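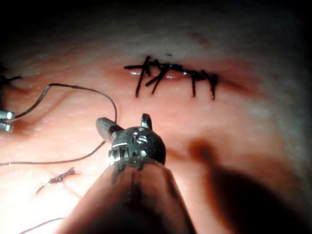

A row of interrupted stitches, black thread, tails and all

OK, suture thread time (the pun was sitting right there, sorry). A bunch of you asked what I mean when I go on about interrupted stitches, so I'm going to ramble about it for a few posts. Get a snack.

Interrupted means every stitch is its own little thing. In one side, out the other, tie it, cut it, move down the line and start over. The other big family is running stitches, where one long thread keeps going the whole way. Running is faster. Interrupted is more forgiving, because if one knot lets go the neighbors are still holding!

It's also way more tying. So much tying. If you hate knots you're going to hate this.

Jocelyn Morin taught me to look at the edges before I look at the knots. I always did it backwards, I'd be so proud of a tidy knot and she'd say great, now look at the skin. You want the two sides just touching. If they bunch up, you pulled too hard. If there's a gap, well, you know.

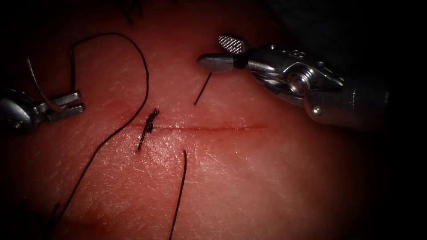
One knot down, plenty of red line left to go

I love the stage where there's one stitch in and a whole lot of line waiting. It's the most hopeful part of any practice pad. Everything after that is your spacing coming back to haunt you.

About spacing: mine used to wander like crazy. Big gap, tiny gap, big gap. What fixed it was picking the next spot BEFORE finishing the knot I was on. Your eye stays on the line that way.

Someone asked about the pads. Silicone is nice because the surface has a bit of texture to it and you can go over it again and again. It does NOT forgive a yank though. Pull the needle straight instead of following its curve and you'll tear a little hole, and then you get to look at that hole for the next 2 weeks.

Also the loops! Long thread wants to make big floppy loops, and a loop will catch on absolutely anything, including the tail you just cut. I used to start with way too much thread because I was scared of running out. Shorter is better. You will run out sometimes and you'll live.
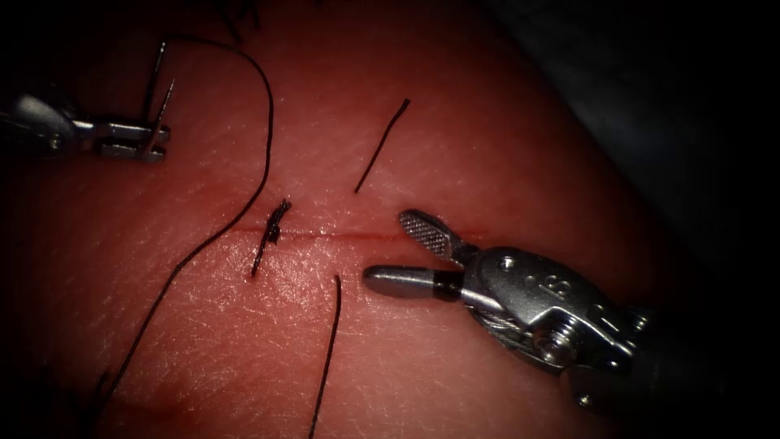 Which brings me to parking the needle. Know where the point is, always, even when you're busy fussing with the knot. Oriana Bravo has a whole speech on this and I have heard it 12 times and I deserved every one.

Clean up your snips too. Little cut ends lying near the line look just like a tail when you're tired. I've grabbed the wrong one more than once and felt very silly.

Tail length, since it always comes up in the replies: long enough that the knot can't slip, short enough that it doesn't tangle with the next one. Mine still come out uneven. Working on it!
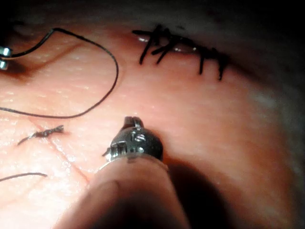
I started a practice log in January and it's mostly complaints. "Knot 7 is ugly." "Too tight AGAIN." But flipping back through it is kind of great, I can see the complaints getting pickier.

Next thread is going to be running stitches, and after that I'll try to do one on needle angles if my notes make any sense. Drop your knot questions below and I'll get to them tonight after dinner.

© 2025 Bretarura | Contact | Terms | Back to top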